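Zovetti 5-Section Cutlery Drainer: Six Months On
Filed under: Kitchen & Dining > Sinks and Storage > Reader Reviews
Print this page | E-mail to a friend
Posted Jan 6, 2018 by Griet Kuipers

I bought the Zovetti drainer in June to replace a Rulby one that had cracked along the base. We wash everything by hand at my house, three meals a day for four people, so whatever stands next to the sink gets used hard. I paid full price for it.

The drainer is a white plastic box with five sections and a lift-out tray underneath. Three sections are deep enough for table knives and forks. One is wide, for ladles and turners. The last is narrow and shallow, and I still don't know what it is for. Teaspoons fall over in it. My son keeps a bottle brush there.

Drainage is good. The holes in the floor are oval and set close together, and forks don't poke through them the way they did on the Rulby. Water runs into the tray, which pulls out from the front. You have to empty it every day. I left it for a weekend once and there was a film on the bottom that took vinegar to shift.

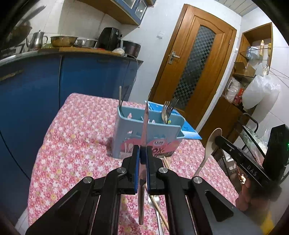
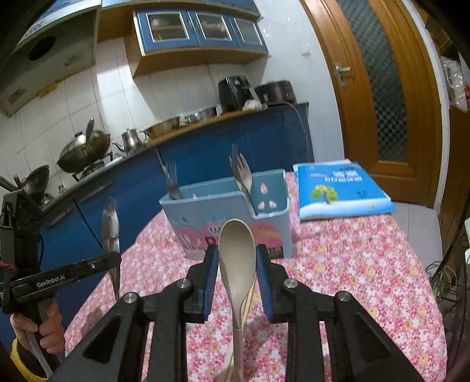
Tall and awkward pieces are where most of these drainers fall down, and the Zovetti is average. The walls are low for its footprint, so anything with a heavy end leans out over the side. A spoon standing with its bowl up, like the beige one in the second photo, needs a wall that reaches well up the handle, and in the wide section mine tips forward unless there is a ladle next to it. Long knives I no longer put in at all. I dry those and put them away.

Cleaning is easier than I expected. The sections lift out as one piece and the corners are rounded, so a cloth gets into them. The maker says it can go in a dishwasher. I can't test that. There is some gray staining around the holes after six months of hard water, and it comes off with a stiff brush.

The rubber feet are the weak point. Two came off in the first month and I glued them back. Veronica Pop, who has the same model in green, lost three. Without the feet the box slides on a wet counter, and when it is full of cutlery it makes a terrible noise going into the sink.

I also looked at the Groen, which has taller walls and a steel tray. It is a better drainer but it takes up too much counter for me. If you have the space, get that one.

For a small kitchen I would buy the Zovetti again - with a tube of glue. Three stars out of five.

88 people found this review helpful
5 comments | Share (200)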